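马场电围栏:接地、布线与定期检测

作者:Andor Borbély
分类:围栏与场地 / 操作步骤
最近修订:9月

适用范围:单台脉冲器供电的永久性或半永久性马用电围栏,围网材料为电围带、电围绳或镀锌钢丝。步骤以Prisberg马场的北侧围场和Birken放牧地为例,两处的土质不同,接地做法也有差别,文中分别注明。市电侧的接线由持证电工完成,本页不涉及。

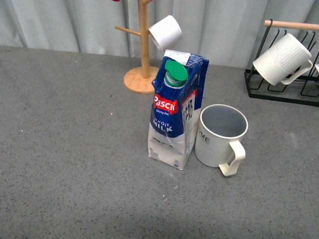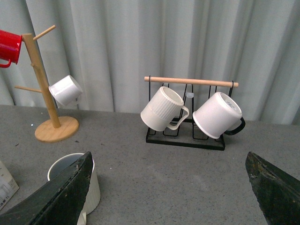 开工前把工具和材料集中到一处,按使用顺序摆开:数字式围栏电压表、绝缘手柄钳、接地棒夹、双层绝缘引线、各型绝缘子、张紧器、连接夹、门把手弹簧、剥线钳、铜刷、记录本。普通万用表不能代替围栏电压表,脉冲持续时间极短,万用表读数没有意义,还可能损坏表内电路。跳线和测试线绕成圈单独挂放,不要与连接夹混在一个桶里,夹齿会划伤绝缘层。挂具不必专门购买,图中那种木质杯架就能用,圆底座立在工作台上,立柱上斜出的挂杆挂线圈,一根挂杆只挂一种长度。绝缘子按立柱材质分盒:木桩用螺纹式,钢桩用卡箍式,转角处用承力式。数量按图纸统计后多备一盒。

一、断电与标识

1. 关闭脉冲器开关,再拔下电源。使用蓄电池的机型,先关机,再拆负极,后拆正极。
2. 在电源位置挂“围栏作业,禁止合闸”标牌。多人作业时,每人挂自己的标牌,由本人取下。
3. 用围栏电压表在输出端和最近一段围栏上各测一次,确认没有脉冲后再接触导体。
4. 把马转移到相邻围场。相邻围场如果与作业段共用脉冲器,改用实体围栏的围场或马房。断电期间不要依靠电围带拦马,部分马匹会在很短时间内发现没有脉冲。
5. 作业段如果临近道路,先关闭并锁好外侧大门,再打开内侧门。

二、选定脉冲器的位置

脉冲器装在干燥、通风、马接触不到的地方,高度以成人站立时能看清指示灯为准。Prisberg的脉冲器装在草料间外墙的防雨箱里,型号为Vevon的市电机型。防雨箱的进线口朝下,引线进箱前留一个下垂弯,使雨水从弯底滴落,不沿导线流入箱内。

不要把脉冲器装在下列位置:
堆放干草或刨花的隔间内;
电话线、数据线或对讲线路的同一线槽旁;
其他围栏脉冲器已经供电的同一段围栏上。

一段围栏只能由一台脉冲器供电。两台脉冲器的脉冲不同步,叠加后间隔会缩短,人和动物触碰后来不及脱离。两段独立供电的围栏相邻时,间距按脉冲器说明书的要求执行,中间用不导电的材料封闭。

三、接地系统

现场反映的“电压不够”多数出在接地一侧。脉冲从输出端进入围栏,经过马的身体进入土壤,再由接地棒返回脉冲器。土壤和接地棒之间的接触不良,整个回路的能量就损失在这里,换更大的脉冲器也无法解决。

3.1 选址

接地点选在常年湿润的位置,例如屋檐滴水线下、水槽溢流口附近、排水沟旁的低处。避开碎石垫层和回填的建筑渣土。接地点与建筑物的市电接地、金属水管、通信接地之间保持15米以上的距离。距离不足时,脉冲会窜入建筑物的接地系统,常见的表现是自动饮水器带电,马拒绝饮水。

马棚内有金属隔栏的,选址时同时量一次接地点到隔栏基础的距离,按同样的要求执行。

3.2 打入接地棒

使用热镀锌钢棒或不锈钢棒。螺纹钢筋锈蚀快,表面氧化层会隔断导电,不要使用。

1. 查明地下管线的走向并在地面标出。
2. 垂直打入第一根。遇到石块时允许倾斜,倾斜后的入土长度不变。
3. 棒顶露出地面一截,够装棒夹即可。露出部分套塑料护帽,防止马蹄和割草机碰撞。
4. 打入下一根,相邻两根的间距不小于棒的入土长度。间距过小时,各棒的散流区域重叠,增加的棒起不到应有的作用。
5. 用同一根连续的双层绝缘引线串接所有接地棒,在每根棒处剥开一段外皮压入棒夹,导线本身不剪断。
6. 棒夹、引线和接地棒选用相同或相近的金属。铜线直接压在镀锌棒上,接触面会在潮湿条件下电化学腐蚀,外观完好,电阻却逐渐升高。

Prisberg北侧围场为黏土,两根接地棒已经满足要求。Birken为砂土,夏末表层完全干燥,同样的配置通不过后面的检测,处理方法见第六节。

3.3 接地检测

新装后检测一次,以后在土壤最干的时候复测。

1. 断电,在距脉冲器足够远的围栏上制造人为短路。做法是把几根钢棒斜靠在导体上,下端插入土中。钢棒与导体直接接触,不能隔着绝缘子。
2. 人离开钢棒,恢复供电。
3. 在围栏上测电压。读数应降到2千伏以下。高于此值时,断电增加钢棒,再送电复测。
4. 保持短路状态,把电压表的接地探针插入土中,位置距最后一根接地棒一个引线长度,探头接触该接地棒。
5. 读取接地棒上的电压。读数应接近零,允许上限查脉冲器说明书。超过上限时增加接地棒,重复第1步到第4步。
6. 断电,取走钢棒,恢复原状。

第3步经常被省略。围栏没有拉到足够低的电压时,接地棒上的读数偏小,会把不合格的接地判为合格。

四、引线与地下过线

从脉冲器到围栏、从接地端到接地棒,全部使用为电围栏制造的双层绝缘引线。建筑用电线的绝缘层按市电电压设计,承受不了围栏脉冲,埋入地下后会在看不见的位置漏电,潮湿天气更明显。

过门洞的引线走地下:

1. 在门洞两侧的立柱之间开沟,沟深60厘米。有拖拉机或运草车通过的门洞按同一深度执行,不得减小。
2. 沟底清除尖石,铺一层细砂。
3. 引线穿入硬质塑料管,管两端沿立柱向上弯出地面,管口朝下,防止进水。
4. 火线与接地线分管敷设。
5. 回填前送电测试一次,出口端与入口端的读数应一致。
6. 回填,分层踏实,在门柱内侧钉牌注明管线方向。

不要依靠门把手弹簧给门后的围栏供电。门打开后,后段全部失电,打开门的人通常正牵着马,顾不上检查。地下过线接好以后,门把手只负责门洞本身,门打开时,弹簧或门带应处于不带电的一侧。

五、架设导体

5.1 转角与端部

先立转角桩和端桩,再拉线立中间桩。转角桩承受两个方向的拉力,入土深度大于中间桩,必要时加斜撑。斜撑放在围栏外侧会成为攀爬点,放在内侧会绊马,折中做法是采用水平横撑配对角拉线,拉线外包可见的套管。

转角使用承力式绝缘子。电围带在转角处不得绕柱,编织在带中的金属丝反复弯折后断裂,表面看不出来。做法是在转角桩两侧各装一个带夹,两夹之间用跳线连接。

5.2 张紧

电围带张到没有明显下垂、侧推后能自行复位。张得过紧,风振会使绝缘子边缘磨断金属丝。宽围带在迎风地段每隔一档翻转半圈,可以减弱振动,翻转后检查带面有没有贴到立柱。

钢丝用弹簧张紧器,每条线一只,装在直线段的中部。气温变化大的季节复查一次张力。

马用围栏不使用带刺铁丝,也不得给带刺铁丝通电。原有带刺铁丝未拆除的,先拆除再架设电围栏。细钢丝可视性差,新到的马看不清,最上一道宜用宽围带或白色围绳。

5.3 接头

所有接头用夹具连接。围带和围绳打结以后,金属丝之间只有零星接触,会产生火花,逐步烧断接触点。判断方法:夜间关灯沿围栏走一遍,能看到蓝色闪点或听到规律的咔哒声的位置就是不良接头。

多道导体之间在首端、末端各做一次并联跳接。单道断线时,电流可以从相邻导体绕过断点。较长的围栏在中段增加一处。

5.4 隔离开关

每条支线入口装隔离开关,开关方向统一,例如手柄向上为接通。Birken放牧地的支线从一根分线柱引出,检修时逐条断开,可以很快确定故障在哪一条。开关旁的标签用刻字牌,记号笔写的字经不住日晒。

六、干燥土质的处理

砂土、砾石土和冻土的导电能力差,马站在上面触碰火线,回路中的电流很小。可选方法如下。

增加接地棒。适用于深层仍然湿润的场地。选用更长的棒比多打短棒有效。

改善棒周土壤。在棒周围挖环形浅坑,填入膨润土并浇透水。不建议用食盐,盐会加速镀锌层腐蚀,马也会去舔。

采用火线与地线交替的接法。上一道接火线,下一道接地线,马头伸过两道之间时同时碰到两者,电流不经过土壤。地线同时仍要与接地棒相连。这种接法对绝缘要求高,火线下垂碰到地线就会造成整段短路,两道间距要留够,张力要勤查。

Birken采用第三种方法,并在水槽旁补打了接地棒。上游场地由Rusu农场使用,他们的围栏有独立的脉冲器,接地点在坡顶,两家接地系统之间没有连接,今后改线时也应保持分开。

七、投入使用

1. 清除导体下方和两侧的高草、灌木、垂枝。
2. 合上全部隔离开关,送电。
3. 在脉冲器输出端测电压,记录。
4. 沿围栏逐段测量,每个转角、门洞两侧、支线末端各测一次,记录。
5. 比较首端和末端的读数。末端明显偏低时,按第八节查找。
6. 在临近道路、步道和公共通道的一侧挂警示牌,牌面朝外,间距和样式按当地规定。
7. 牵马沿内侧走一圈,使马看清边界,再放马。第一次放马选在白天,人留在场内,站在马不会被逼入转角的位置。

没有接触过电围栏的马,先放在外围有实体围栏的小围场里,在实体围栏内侧拉一道通电围带。不要牵着马去碰围带,也不要用食物引马去碰,马会把电击与人联系起来。

八、故障查找

按下面的顺序进行,不要跳步。

8.1 脉冲器

拆下围栏引线和接地引线,单独给脉冲器送电,测输出端。读数正常,说明脉冲器没有问题。读数低或没有读数,检查电源、保险和蓄电池,仍不正常的送修。外壳密封被拆开的脉冲器,防潮性能不再有保证,不要自行修理内部电路。

8.2 接地

接回接地引线,检查棒夹有没有松动,用铜刷清理接触面。然后按3.3重做一次检测。

8.3 主引线与支线

断开全部支线开关,只接主引线。读数正常时,逐条合上支线,每合一条测一次。合上后读数下降的支线即为故障支线。一条支线查出以后继续合完其余支线,同时存在多处故障的情况并不少见。

8.4 支线内部

带有电流方向指示的电压表可以直接沿箭头走向查找。没有方向指示的,用分段断开的方法:在支线中点断开,判断故障在前半段还是后半段,再在有故障的半段取中点,重复进行。

常见故障点:
绝缘子开裂,脉冲经裂缝打到钢桩,潮湿时能听到放电声;
围带滑出卡槽,搭在木桩上,晴天正常,雨后读数下降;
门把手弹簧落地后仍然带电;
地下引线进水;
草茎大面积接触最下一道;
废弃的铁丝头搭到导体上;
接头处氧化发黑。

8.5 只在特定时段出现的故障

清晨读数低、中午恢复正常的,多为露水引起的植被漏电,割草后复测。雨后才出现的,重点查绝缘子和围带与木桩的接触点。刮风时读数跳动的,查树枝和松弛段。干旱期逐渐下降的,查接地。

九、定期检查

每天:看脉冲器指示灯,在离脉冲器最远的固定点测一次电压。固定点选定后不再更换,读数才有可比性。

每周:沿线步行一圈,检查张力、绝缘子、门把手和植被。步行时带钳子、备用绝缘子和一小卷跳线,小问题当场处理,处理前断电。

每季:打开防雨箱,检查进线口和端子,清除蛛网和灰尘。拧紧接地棒夹。操作每个隔离开关,手柄发涩的拆下清理触点。

每年:在最干的时段做一次完整的接地检测。检查塑料绝缘子的老化情况,用手指按压边缘,发脆的整批更换。围带表面纤维起毛、金属丝露出断头的,按整段更换,不做局部拼接。

雷雨前:条件允许时,关闭脉冲器,并同时断开电源、围栏引线和接地引线。雷声已经出现时不要再去拆线。雷雨后先查脉冲器,再查避雷器和距离脉冲器最近的接头。关闭期间,马安置在有实体围栏的场地。

十、记录格式

记录本放在防雨箱旁,每次一行,栏目如下:

月份与时刻
天气,地面干湿
脉冲器输出端读数
最远固定点读数
接地棒读数(仅在检测时填写)
发现的问题与位置
处理方法
操作人

位置用桩号表示。桩号从脉冲器一侧开始,沿顺时针方向编排,转角桩和门柱另加字母。增补的立柱沿用前一根的桩号加后缀,已有的桩号不改,旧记录才能继续使用。

读数缓慢下降时,单看一天看不出来,换本时把上一本最后一页的读数抄到新本首页。更换脉冲器、增加接地棒、增设支线以后,重新测一组基准值,在记录中画线隔开,线以前的读数不再用于比较。

十一、补充说明

心脏装有起搏器的人员不参加带电检测。

割草机、打草绳和电围网同时作业时,先断电并把围网移开。电围网网眼会缠住带蹄铁的马,马场内不使用羊用电围网。

给马戴笼头放牧时,笼头的金属环可能挂在绝缘子或门把手上。放牧时取下笼头,或使用受力能脱开的型号。

拆除的旧导体当天卷起运走。留在草里的短线头会被割草机打碎,混入干草后无法挑出。拆线后用磁铁棒在原线路上走一遍,重点是转角和原接头位置,收集到的碎丝装入有盖的容器。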